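Flistside Robotics Club, member handbook. Section 2: Setting up a practice station at home and working with the hand grippers. Last gone over by Dalal Masri on 31st March.

Welcome back, and if you skipped Section 1 because you were itching to get your hands on the grippers, go and read it tonight, please! It's short, and it has the charging instructions in it. This section takes you from an empty surface to your first good practice run. Take your time with it. The first evening always goes slower than people expect, and that's perfectly fine.

## 2.1 Before you start

You'll need:

- the pair of Pruvix hand grippers you signed out, with their case
- a plastic tablecloth or any wipeable sheet
- a cup or small bowl
- a few things to put in the cup (wrapped snacks are a club favorite)
- your blue logbook, and a pencil that works

> **Note:** You don't need a table. Plenty of our members practice on a bed, a rug or the end of a kitchen counter, and a soft surface is good training in its own way, as the cup shifts a little whenever you lean near it.

## 2.2 Checking the grippers

1. Lift each gripper out of the case by the handle, never by the fingers.
2. Squeeze the handle slowly, all the way, and let it open again. Both fingers should move together. If one lags behind the other, put the gripper back and write to Ayman Bataineh, who looks after repairs and is very patient about it.
3. Look at the silver pivot screws near the tops of the fingers. They should sit flat. Finger-tight is enough, so leave the screwdriver in the drawer!
4. Press a thumb along each blue grip pad. The ridges should feel firm and a bit tacky. Wipe off any crumbs with a damp cloth and let the pads dry.

> **Caution:** Keep your own fingertips out of the cutouts in the finger frames while anyone is squeezing the handle. It pinches, and more than one of us can tell you so.

## 2.3 Laying out the station

1. Spread the cloth over your surface. Wrinkles are fine, and you don't need to iron anything or tidy the whole bedroom, but give yourself a clear patch wide enough for both grippers to come in from opposite sides.
2. Stand the cup upright in that patch, close enough that you can reach it without stretching.
3. Move drinks somewhere else entirely.
4. Open the logbook to a fresh page and copy in the code from the lid of your case. Cases from the Chidiac set start at 806.

## 2.4 Your first runs

1. Hold one gripper in each hand and let your elbows hang loose. Most shaky runs come from the shoulders, so drop those too.
2. Bring the first gripper in with its fingers wide open, one on either side of the cup, and leave the second waiting off to the right, out of the way. Let a blue pad come to the rim before you think about closing.
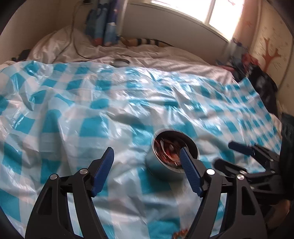 3. Close gently until both pads are touching the cup, then stop and breathe. If the cup tips, open up and begin the approach again.
4. Lift the cup a hand's width, hold it for a slow count of 2, and set it back down.
5. Once that feels comfortable, use the second gripper to take one item out of the cup and lay it on the cloth.
6. Mark the run in your logbook, good or bad. We'd much rather read about a spill than find a blank page, and the notes on bad runs are the ones we talk over at club.

Aim for 14 runs in a sitting and then rest your hands. Everyone who reaches 100 logged runs by June can put their name down for the Renora team event, and Dalal will bring the sign-up sheet to club.

## 2.5 Packing away

Wipe the pads, close the fingers and lay both grippers in the case with the handles facing the hinge. The cloth can be shaken out over the sink. Anything left in the cup is yours to eat, provided it's still in its wrapper.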